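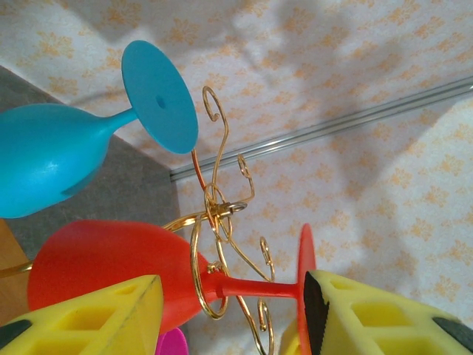
So I finally did it, I had people over for dinner! Eleven months in this apartment and the only guest so far had been my sister, who doesn't count (she brings her own snacks and leaves by eight).

It was Nesma's idea, really. She'd been hinting since September, and then Stela started hinting too, and between the two of them I gave in. I gave myself a budget of 100 dollars and spent most of it before I'd even got to the meat counter. Cheese does that to me.

I made the lamb thing with apricots, which I've made maybe four times in my life and never for anyone who'd tell me the truth about it. It needs three hours in the oven. My oven runs hot on the left, so every half hour I was in there turning the pot with two dish towels – I still don't own proper mitts. Nesma brought bread from the bakery in Grestmont and Stela brought a lemon tart with a crust so thin I wanted to cry. She says it's the butter. She won't say which butter.

We sat down at seven and didn't get up until after eleven! We talked about Stela's new job, and whether Nesma should take the train to Sitby for the holidays or just drive (drive, obviously, have you seen that station in winter), and then we had a long and very silly argument about whether soup is a meal. I say yes. I was outvoted.

The rice was a bit gluey, if I'm being picky. Next time I'm rinsing it properly and using the bigger pan. And I need another chair, because I spent the whole evening on the step stool and my back is letting me know about it today.

Nesma wants to host the next one. I've already asked for soup.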